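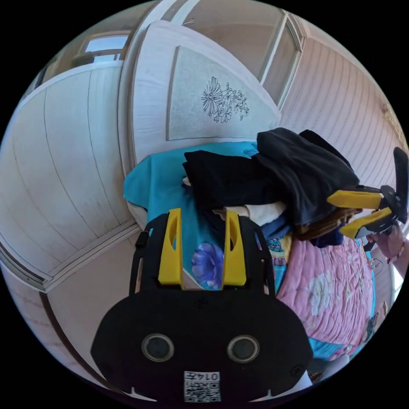 4. 양손 그리퍼 작업 준비 (의류 더미)

이 절은 Wonoleck 핸드헬드 그리퍼 두 대를 조립하고 기본 점검을 마친 상태에서, 침대 위 의류 더미를 대상으로 기록을 시작하기까지의 절차를 다룬다. 손가락 출력과 본체 조립은 2절, 펌웨어 기록은 3절을 참조한다.

4.1 준비물

- 조립이 끝난 그리퍼 2대
- 노란색 손가락 부품(본체당 한 쌍)
- 식별 라벨
- 렌즈용 극세사 천
- Pulivico 동기화 허브 및 전원 케이블
- 기록용 노트북(Tendano 로거 설치)

4.2 라벨과 좌우 확인

1. 본체의 라벨을 읽고 번호와 좌우 표기를 확인한다. 라벨에는 사각 코드와 함께 "014左"와 같은 형식으로 번호와 방향이 인쇄되어 있다. 左는 왼손용이다.
2. 왼손용 본체를 왼손에, 다른 한 대를 오른손에 쥔다.
3. 로거의 장치 목록에서 두 장치를 각각 left, right로 지정한다. 목록 순서는 연결 순서에 따라 바뀌므로 반드시 라벨 번호로 대조한다.

참고: 라벨은 본체를 쥔 방향에 따라 거꾸로 보일 수 있다. 코드 인식에는 영향이 없다.

주의: 좌우가 바뀐 채로 기록한 세션은 로거에서 사후 교정할 수 없다. 해당 세션은 폐기하고 다시 기록한다.

4.3 손가락 점검

1. 손가락을 끝까지 벌린 뒤 손을 뗀다. 중간에 걸리거나 한쪽만 늦게 움직이면 레일의 나사를 1/4바퀴 푼다.
2. 손가락을 완전히 닫고 끝단이 맞물리는지 본다. 어긋나면 2.6의 정렬 절차를 반복한다.
3. 손가락의 긴 홈에 실밥이나 출력 찌꺼기가 남아 있으면 제거한다.
4. 개폐를 60회 반복한다. 이후 나사를 다시 조이고 풀림 여부를 확인한다.

주의: 레일 홈에 윤활유를 바르지 않는다. 기름이 옷감에 묻고, 먼지가 홈에 쌓인다.

4.4 작업면 배치

1. 침대 중앙에 옷을 쌓는다. 펴거나 개어 정돈하지 않는다.
2. 검은색 옷만으로 더미를 구성하지 않는다. 크림색, 남색, 갈색 등 밝기가 다른 옷을 섞으면 경계 검출이 안정된다.
3. 무늬가 있는 침대보는 그대로 두어도 된다. 단, 세션 도중에는 교체하지 않는다.
4. 창에서 들어오는 빛이 강하면 노출을 수동으로 고정한다. 자동 노출 상태에서는 검은 옷의 주름이 뭉개지는 경우가 많다.
5. 지퍼나 금속 단추가 달린 옷은 손가락 표면을 긁으므로 첫 세션에서는 제외한다.

참고: 팔찌나 시계를 착용한 채로 작업해도 기록은 가능하다. 늘어지는 끈이나 긴 소매는 레일에 말려들 수 있으므로 걷어 올린다.

4.5 연결 및 기록 시작

1. 허브의 전원을 먼저 켜고, 상태등이 녹색으로 바뀐 뒤 그리퍼를 연결한다.
2. 로거에서 포트 2242를 연다. 같은 공유기를 쓰는 다른 장비가 이 포트를 사용 중이면 설정 파일의 port 항목을 변경한다.
3. 두 그리퍼를 더미 위에서 마주 보게 들고 정지한다. 로거에 "기준 자세 저장"이 표시될 때까지 움직이지 않는다.
4. 손가락을 두 번 연속으로 닫았다 연다. 이 동작이 세션 시작 표시로 기록된다.
5. 더미 맨 위의 옷부터 한 벌씩 집어 옮긴다. 한 손으로 집고 다른 손으로 펼치는 동작을 기본으로 한다.
6. 마지막 옷을 내려놓은 뒤 4번 동작을 반복하여 세션을 종료한다.

경고: 손가락 사이에 맨손을 넣은 상태로 닫지 않는다. 스프링 장력을 올린 개조품에서는 피부가 집힐 수 있다.

4.6 문제 해결

증상: 한쪽 영상만 기록된다.
조치: 허브의 케이블을 서로 바꿔 꽂는다. 증상이 반대쪽으로 옮겨 가면 케이블 또는 허브 포트 불량이다.

증상: 두꺼운 옷을 집을 때 손가락이 미끄러진다.
조치: 손가락 안쪽에 실리콘 테이프를 붙인다. 테이프를 붙인 뒤에는 4.3의 2번을 다시 수행한다.

증상: 기준 자세가 저장되지 않는다.
조치: 렌즈를 닦고 다시 시도한다. 본체 표면 온도가 약 34도를 넘으면 관성 센서의 영점이 밀릴 수 있으므로, 전원을 끄고 식힌 다음 3번부터 진행한다.

증상: 장치 목록에 같은 번호가 둘 표시된다.
조치: 3절의 ID 기록 단계가 누락된 상태이다. 한 대만 연결하고 ID를 다시 기록한다.

4.3의 레일 나사 조정값은 Eliseo Ochoa가, 4.6의 증상 목록은 Anong Prasertsri가 8월에 개정하였다. 이전 판의 조정값은 사용하지 않는다.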